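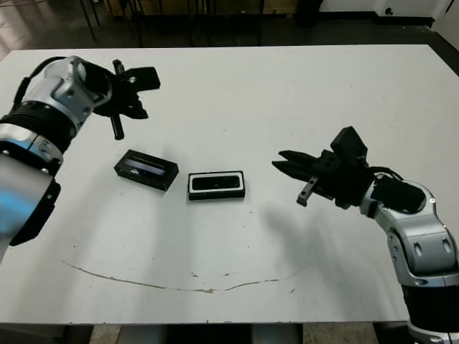 Two small black boxes on one of the white tables at Bunell, Prermont.

Print this page
E-mail this page

Visit to the Bunell packaging workshop, Prermont
July 30, 2025
By Rozália Matoušek

Bunell makes boxes, mostly small ones, for companies that sell things like pens, watches, hearing aids and spare keys. The workshop is on the edge of Prermont, behind the old feed store, and opens to visitors twice a year. The last open day was in April and was full before I heard of it, so I signed up early for the summer one.

The tour started at ten. We were given visitor badges and a photocopied floor plan that still showed the loading dock on the wrong side of the building. There is parking for a few cars at the front and more across the road.

The first stop was the board store. Sheets come in on pallets and are left to rest before anyone cuts them. Our guide said the store holds 652 pallets when full. It was well below that when we walked through. The gray board goes into rigid boxes and the thinner white board into sleeves and folding cartons. Covering paper is kept in a side room with its own door, and we looked in from the hallway only.

Cutting and creasing came next. The older press was being cleaned and did not run during our visit. The newer one was working on a long strip of sleeves for a customer called Ulurden. The guide passed a few rejects around so we could feel where the crease had gone too deep. A bad crease cracks the paper on the outside when the sleeve is folded, and with black paper the crack shows up as a pale line.

I had mostly come to see the small boxes, and these had a room to themselves. Black is the color they get asked for most. It is also the one that gives them the most trouble, from fingerprints and from rubbed corners.

The two in the picture are a good pair to compare. The one on the left has a dark glossy insert in the top, set into a black frame, and it picks up light from overhead very easily. The other has a black shell with a white inner rim and a black center piece with rounded corners. I liked the second one better. The white line makes a small box look finished, and I would guess it also makes any gap at the edge easier to spot.

The guide talked for a while about fit. An insert that is too tight bows in the middle, and one that is too loose rattles in the mail. The shop works from a sample set that goes back to its first years, and every new size is added to it. The set now stands at 501 boxes, stored in flat drawers with a handwritten number on the front of each. We were allowed to open three of the drawers. I would have liked longer there, and so would the man next to me, who repairs clocks and had brought a list of measurements.

After that we saw packing. Finished boxes are wrapped in tissue and put into cartons of 90, with a sheet of board between layers. One regular order, for Wei, goes out with a second layer of tissue on top. Mailing bags are used for samples only.

The visit ended in the break room with coffee and a short question session. Someone asked about recycled board. Bunell uses it for the gray board but not for the covering paper – the color varies too much from one batch to the next, they said. Someone else asked about minimum orders, and the answer depended on whether a cutting tool already exists for the size.

The whole tour took almost 3 hours, a good deal of it standing, and the board store is cold even in summer. Wear closed shoes. The next open day has not been set, but names are being taken at the front desk.

Print this page
E-mail this page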